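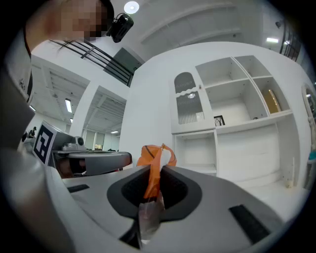

**Figure 3.** Orange plastic bag, neck gathered and knotted, with a clear plastic bag below.

## 4. When do private investors rebalance?

### 4.1 The question

Anyone who holds shares and bonds side by side will find, given time, that the mix has wandered. Shares rise, bonds stand still, and a portfolio that was set up as an even split becomes a share portfolio with a few bonds in it. Putting the weights back is called rebalancing, and the textbooks offer two simple ways to do it. The first follows the calendar: pick a date, look at the weights, trade back to target. The second follows a band: leave everything alone until a weight has moved by more than a set distance, then trade.

A great deal has been written on which rule would have done better over some past stretch of the market. We find a different question far more exciting, and much less has been said on it: what do people do once they have picked a rule? The Coppens records let us look at this directly. Every client states a target mix and a rule when the account is opened, and every later trade is stored beside that statement. We can therefore hold the plan and the behaviour up against each other, account by account. It is a lovely piece of data and we are grateful to have been let loose on it.

### 4.2 Sample

The sample consists of 800 accounts opened at the Dralemcombe and Jorkside offices of Coppens. All of them hold two index funds, one of shares and one of government bonds, and nothing else. We left out joint accounts, accounts with a standing adviser, and accounts that took in a transfer from another broker in the first year. The last of these exclusions matters more than it may seem. A transfer arrives as cash and has to be invested somewhere, and the resulting purchase looks exactly like a rebalancing trade in the raw file. In an early version of this work we kept the transfers in and were very pleased with how disciplined everyone was.

The standard target is 50 per cent shares. Clients may choose another, and some do, but the results in this section use only deviations from the client's own target, so the choice of target drops out. The band offered is likewise the same for everybody, at 3 percentage points on either side. Readers used to wider bands will find this tight, and so do we. It has one great benefit for our purposes, in that a quiet market is still enough to push an account over the line now and then, and so we observe the decision many times per client.

Coppens changed its order screen during the period. Before the change, a client had to work out the trade by hand and enter a sale and a purchase separately. Afterwards, the Drundus module worked out both legs and presented them together for approval. The module was switched on at Jorkside first, in August, and at Dralemcombe later, which gives us a stretch of time in which the two offices differed in this one respect. We come back to it in section 4.5.

### 4.3 Measuring a rebalancing trade

What counts as rebalancing is less obvious than it sounds. Suppose a client whose shares have run ahead adds new money and puts all of it into bonds. The weights move towards target and nothing has been sold. Suppose another draws money out and takes it all from shares. The effect on the mix is the same. A definition that looks only for a matched sale and purchase misses both, and these turn out to be the favourite methods of the more careful clients, for the sensible reason that they avoid a selling charge.

We therefore call any trade or set of trades on the same day a rebalancing if it at least halves the distance between the actual weight and the target. We tried stricter and looser versions. The stricter version, which asks for a return all the way to target, throws out clients who round their orders to tidy amounts. The looser version, which accepts any movement in the right direction, picks up ordinary regular savings, where a fixed order happens to fall on the right side. Halving sits comfortably between the two, and the ordering of our results is unaffected by the choice.

Regular savings orders deserve a word of their own. A client who pays in each month according to the target mix is rebalancing very slightly every time, without any decision being made. We treat those orders as background and remove them before measuring. Maarten Wuyts argued for keeping them, on the grounds that the investor's risk does not care whether a decision was made. He is right about the risk. Our subject here is the decision, so out they went, and his version is reported in the appendix for those who side with him.

### 4.4 Plans and behaviour

Calendar clients come out of this very well. Of the yearly reviews that fell due, 73 per cent were followed by a rebalancing within the month, counting only those reviews where the weights had strayed far enough for a trade to be worthwhile. We had expected much less! A date is easy to remember, it arrives whatever the market has been doing, and it seems to be enough.

Band clients behave quite differently, and the way in which they differ is the most interesting result in the paper. When bonds have outgrown their weight, so that the rule calls for buying shares, band clients are slow. When shares have outgrown theirs, and the rule calls for selling some, they are slower still. We had assumed the reverse. The usual story is that private investors find it hard to buy into a falling market and rather enjoy taking a profit. In our accounts the profit is left where it is, often until the weight is well beyond the band, and the account then sits there as a good deal riskier than its owner said it should be.

Why should that be so? We can offer a reading, though the data cannot settle it. An account that has crossed the upper band is an account in which everything feels fine. The balance is higher than it was, the share fund is the larger part, and the statement gives no sense that something needs doing. Crossing the lower band usually follows bad news, and bad news makes people log in. Login records support the first half of this: band clients log in less often in the weeks after crossing the upper line than after crossing the lower one. They also tend to leave again without placing an order, which the reading does not explain at all, and we would be delighted to hear from anyone who can.

There is a mild weekday pattern too. Band trades cluster on Monday, calendar trades do not. Luuk Van Leeuwen suggested that people read about markets at the weekend and act when the order book opens, and the time stamps fit this nicely, with a bunching in the first hour of trading. It has no bearing on our main result. We mention it as a help to anyone planning to send reminders.

### 4.5 The order screen

The staggered arrival of the Drundus module lets us ask whether slowness is a matter of effort. If clients delay only through dislike of the arithmetic, then a screen that does the arithmetic should close the gap between plan and behaviour.

It closes part of it. At Jorkside, delays after crossing the lower band shortened clearly once the module was in place, while Dralemcombe over the same weeks showed no such movement. After Dralemcombe received the module, its delays shortened in the same way. We are wary of reading too much into two offices, but to see the same change arrive twice, each time on cue, is about as pleasing as this kind of work gets.

Delays after crossing the upper band hardly changed at either office. Working out the trade was evidently no great obstacle there. The client has to want to sell first, and a better screen does little to bring that about.

One technical point. The module proposes a return to the exact target, whereas clients working by hand often stopped short of it. Trades became larger after the switch for this reason alone. Under our halving definition both kinds count equally, so the comparison of delays is safe, but a comparison of turnover would not be, and we make none.

### 4.6 Costs and tax

Nothing above says that prompt rebalancing pays. Each trade carries a charge, and a sale outside a tax shelter may create a gain to be reported. A client who lets the share weight run on may be weighing these things up quite sensibly. To check, we split the sample into sheltered and unsheltered accounts. If tax were the reason for leaving the upper band alone, sheltered clients should be noticeably quicker to sell. They are a little quicker, and the difference is too small to carry the result.

Charges are harder to deal with. Coppens bills a flat fee per order, which weighs heavily on small accounts and hardly at all on large ones, and small accounts do wait longer on both sides of the band. The lopsidedness between upper and lower crossings is nevertheless present in every size group we looked at. Section 5 takes up the size groups one by one, starting with the smallest, where the fee can be larger than any plausible benefit from the trade and where a wider band would have been the kinder thing to offer.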